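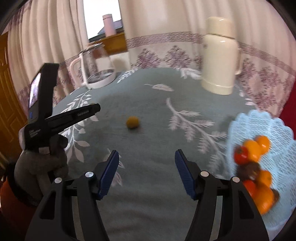 Round table, gray-blue cloth with white leaf sprays.

Home Shop Streaming Boxes Remotes Reviews Support My Cart

We use cookies to remember your cart and to see which pages get read. Accept All Manage Settings

Tustaron TV Recorder, 2-Tuner

OK, so I'm the person who writes most of these product pages, and I'm also the person who took this one home and watched way too much television on it. Call it research! I've had the Tustaron hooked up in my living room since July, and I keep finding reasons not to bring it back to the store.

If you've cut the cord (or you're thinking about it), you probably know the one thing you miss is recording. Streaming is great until a show leaves the app the week you finally get around to season two. The Tustaron plugs into a regular antenna, picks up your local channels, and saves whatever you tell it to. No monthly fee for the guide, either. You pay for the box and you're done.

Setting it up

I had mine running before my popcorn was finished, and I am a slow reader of manuals. Antenna in the back, HDMI to the TV, power, Wi-Fi password. Then it scans for channels, and that part does take a while, so go do something else. My first scan found 97 channels, a good chunk of them shopping and weather, and I spent a happy evening hiding the ones I'll never watch. If you move your antenna, run the scan again. I moved mine to the other window and picked up a rerun channel that shows nothing but old detective shows, and there went my weekend.

Recording a series

This is where I fell for it. Find the show in the guide, hold down the red button, and pick New Episodes, All Episodes, or Just This One. I'd go with New Episodes for anything in syndication, trust me. I picked All Episodes for a sitcom that airs four times a day and the poor thing was stuffed by Thursday.

You can start a recording late and it'll keep the part you already watched, as long as you haven't changed the channel. You can also pad the end of a recording by up to 10 minutes, and I leave that on for everything. Awards shows run long. So do reality finales, and I don't ever want to miss a winner again (still sore about that one).

With two tuners you can record two shows at once, or record one and watch another live. If you've got a house full of people with opinions about Sunday night, look at the Millet instead. It's the four-tuner model, same menus, bigger drive.

The remote

Good size, big buttons, not backlit. I wish it were backlit. The skip button jumps ahead 30 seconds and the back button goes back 7, which I thought was an odd number until I started using it, and now every other remote feels wrong. If you want lights under the buttons, the Pullex universal remote works with this box once you've put in the code from the sheet in the package.

Watching in another room

There's an app, and it's called Presus, and it's fine. It streams your recordings to a tablet or a second TV on the same Wi-Fi. I watch in the kitchen while I cook. Every so often it forgets where I left off in an episode and I have to hunt for my spot. The last update helped with that, though it still does it on hour-long dramas now and then.

What's in the box

Recorder
Remote with batteries
Power adapter
HDMI cable
Quick start sheet

There's no antenna in there! Please add one to your cart if you don't already have one, we get that call a lot.

A few things people ask me

Will it record from my streaming apps? No, only over-the-air channels. The apps are on there for watching, but the red button won't do anything in them.

Can I add more storage? Yes, there's a USB port on the back. Once a drive is formatted for the Tustaron you can't use it on your computer without wiping it, so don't grab the one with your vacation pictures on it.

Is it loud? There's a small fan. I hear it in a very quiet scene if I'm sitting close. From the couch, 9 feet back, I don't.

Page updated Aug 22, 2020. We have both the Tustaron and the Millet in stock, and orders placed before noon go out the same day, except on weekends.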